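# Oilcloth, hand cream and the trolley of doom – kitchen tips, August

Quick ones this month, kitchen's upside down and I've jam on.
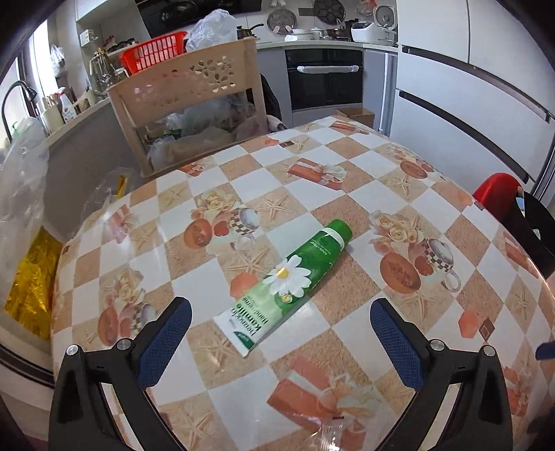

*Kamille hand cream on the table, trolley behind. Both get a mention further down.*

## Wiping the oilcloth

Warm water, tiny squirt of washing up liquid, soft cloth. Nothing else for daily crumbs and tea rings. No scourers, no cream cleaner – takes the shine off and you can't get it back. I did a whole corner of my last one with a green scourer and it went like chalk.

Sticky jam: lay a wet cloth over it, leave it 20 minutes, wipe. Don't pick.

Biro: go at it the same minute, bit of surgical spirit on cotton wool, dab. Try it on the overhang first as some prints lift. Old biro is there for life. Put the fruit bowl on it.

Greasy hand cream smears show up something awful on a glossy cloth. Dry kitchen roll first, then the soapy cloth. Wet first just pushes it about.

## Creases

New cloth, straight off the roll or out of the packet, full of folds. Drape it on the table the wrong way up in a warm room overnight. Still creased? Hairdryer, low, from the back, keep it moving. Never the iron. Never never the iron.

Store spares rolled round a cardboard tube, pattern outwards. The fabric shop will give you a tube if you ask.

## Busy pattern or plain

Busy. Diamonds, roses, starfish, the lot. Plain cream shows every crumb by nine in the morning. Only drawback is you loose small things on it – clear wrappers especially, so run your flat hand over before you shake it out. Found an earring back that way.

## Getting the last of the cream out

Tube hand cream, when it goes flat and stubborn:

- stand it cap down in a mug overnight
- roll up from the crimped end, bulldog clip to hold it
- then snip it across the middle with kitchen scissors, scoop out, push one half inside the other as a lid

Usually another week in there. Wipe the scissors after!! Had chamomile flavoured bacon once.

Keep the tube by the sink and not on the windowsill, sun makes it seperate. Cream on last thing after washing up, then sit down for five minutes. If you've pastry to make, wait.

## The trolley

Plastic trolley with the fancy cut-out rail. Very handy, fills up in a fortnight. What works:

Heavy on the bottom. Tins, sugar, the 40 jam jar lids I'm apparently keeping.

Clear bags, not carrier bags. You can see your lentils. Squeeze the air out, fold the top over twice, peg it. I use the Skastix clips from the market, any peg does.

Label facing out and the date on a bit of masking tape. Felt tip, biro rubs off.

Oldest at the front. Boring, do it anyway.

Half bags get married up – two bags of rice at 300 g each is one bag of rice. Check the dates first and keep the earlier one.

Cut-out flowers and leaves on these rails collect fluff like nobody's business. Old toothbrush, soapy water, or stick the whole rail in the shower if yours unclips. Mine does, the Bassey one next door doesn't. Dry it properly before the packets go back or the bottoms of the cardboard go soft.

Castors squeaking: pull the hair out with tweezers first, then a drop of oil. Hair's nearly always the problem.

## Leftover bits

Oilcloth offcuts line the cutlery drawer a treat. Mine's 43 cm across, measure yours before cutting, I cut first and had to patch it.

Also good under the washing up liquid bottle, and under plant pots.

Right, jam's spitting. Limescale next month.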